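Tenants' records: what to keep and what to throw away

The allotment association at Skoston Lane has been running since before any of the present members were born, and the paperwork has come along with it. Over the winter Brândușa Iordache went through the whole lot, partly for the new lease and partly to answer a query about the boundary on the Irholm side. Several members have since asked her what they should be doing with their own papers at home, so she and Selvaraj Sivakumar have written down how they went about it.

The association's papers came to 1483 sheets once the duplicates had gone. Most were rent receipts. The oldest were plot agreements, typed on thin paper and folded in four, and a few of these had split along the folds. They have been opened out flat and put in clear sleeves. Please don't use sticky tape on anything you want to last, as it goes brown and takes the ink with it.

The boundary query has been settled. A letter from the Mocanu family, who used to own the field, says the hedge belongs to us and the ditch belongs to them. A copy will go up in the shed in April.
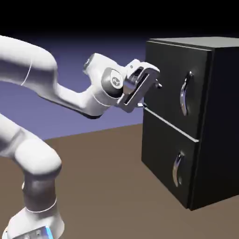
Your own papers are a simpler matter, and most households can sort them in an afternoon. Start with rent and water receipts, which you should keep for five years and then shred. A black cabinet with two drawers will do for nearly everyone: put the papers you need this year in the upper one and everything you are only keeping in case in the lower. Go through the lower drawer once a year. If it won't shut, you are keeping too much.

Plot agreements are different. Keep yours for as long as you have the plot, along with any letter giving you permission for a shed, greenhouse or pond. Selvaraj found 46 sheds on the site and permission letters for only 20 of them. This does not mean the others have to come down. It does mean that if you have a letter, we would like to see it, and if you have lost it, we can write you a new one. There is no charge.

Seed orders, catalogues and planting notes are yours to do as you like with. Brândușa keeps her planting notes in a school exercise book, one for each year, and says the only entries she ever looks up are the last frost and which potatoes got blight. Guten, the early potato many of us grew on the lower plots, did badly two years running according to her books, and she has given it up.

Photographs of the site are always welcome, particularly any that show the old pump or the row of plum trees by the gate. Write the year on the back in soft pencil, as ballpoint can press through to the front. If you don't know the year, put down who is in the picture. We can copy them while you wait and hand them straight back.

Anything you would like to give to the association can be left with Selvaraj on plot 20. He has asked that papers come in a box or a folder, with your name and plot number on the outside. Damp papers should be dried flat at home first, away from the radiator.

The new lease will be ready for members to read in April.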